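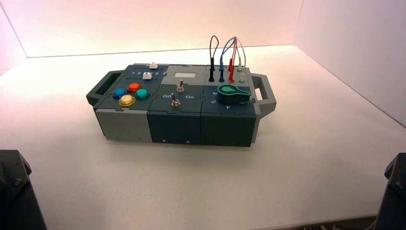
Shop Floor & Bench Automation > General > Are machines ready for operator panel work?

plugboard_sue
November 2020

We run two test benches at the Winisstead plant. The job is dull: set a selector, flip a toggle, move a slider, press a button, repatch the leads, log the reading. Last year one bench logged 1,512 panel changes. Management has asked whether an arm could take this over. My position is that buttons and toggles are feasible now and leads are not. Looking for people with numbers or scars.

tollgate7

Agree on buttons. A push button is a position and a depth. If the cap is as big as an arcade button you can be off by a few millimeters and still get a press. Toggles are nearly as easy if you push the lever from the side with a closed gripper and don't try to pinch it.

Rotary selectors are where we lost time. The finger has to stay on the knob axis through the whole turn or it walks off. We ended up with a compliant wrist and a slow turn rate.

kettle_logic

I don't buy the split between easy and hard parts. Everything on a panel is easy if the panel is bolted down and you teach the points. Zelbridge sold us a cell that did exactly that. Then somebody moved the fixture and it pressed bare housing for a full shift. The question is whether it can find the controls by itself.

plugboard_sue

Ours get moved, so taught points are out. The leads are still my main worry. Even with good vision you have this to deal with:

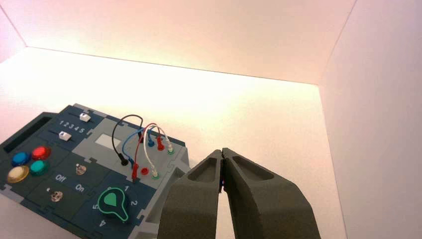
Wrist view, right side of the panel. Black, blue, red and white leads, all looped up.

Pull one plug and the neighboring loops may shift. The planner then has an old picture of where the wires are.

tollgate7

Grip the plug body and ignore the wire. Banana plugs pull straight out if you stay on axis. Insertion is the bad half. We got it working with a spiral search and a force limit, on stiff plugs with clear space to either side. With sockets close together the fingers hit the next plug first. Narrower fingertips help.

ohm_on_the_range

Household angle, for what it's worth. I spent January trying to get a small arm to run a stove and a washer. Knobs fine, buttons fine. Plugging in a lamp cord took 7 tries on the best day, and I had taped the cord to the counter. A person does that in the dark behind a couch. I would not call that ready.

kettle_logic

That is a hobby arm. You can't judge shop hardware by it.

ohm_on_the_range

The arm's repeatability was not the limit. The cord moved and the software had no model of the cord. A stiffer arm would have missed in the same way.

tollgate7

Half agree. Force sensing at the wrist would have cut your tries. It would not have fixed the cord.

plugboard_sue

Sliders, has anyone done them? Small white knob in a slot, numbered stops printed next to it. I'm concerned about overshoot.

kettle_logic

Push from one side, look, correct. Read the knob against the printed numbers after every move. Don't trust the commanded position.

plugboard_sue

OK. Plan is to quote an arm for buttons, toggles, sliders and the selector, and keep a person on patching. Plollembridge has a demo unit I can borrow. Will post cycle times when I have them.

ohm_on_the_range

Log the retries as well as the cycle times.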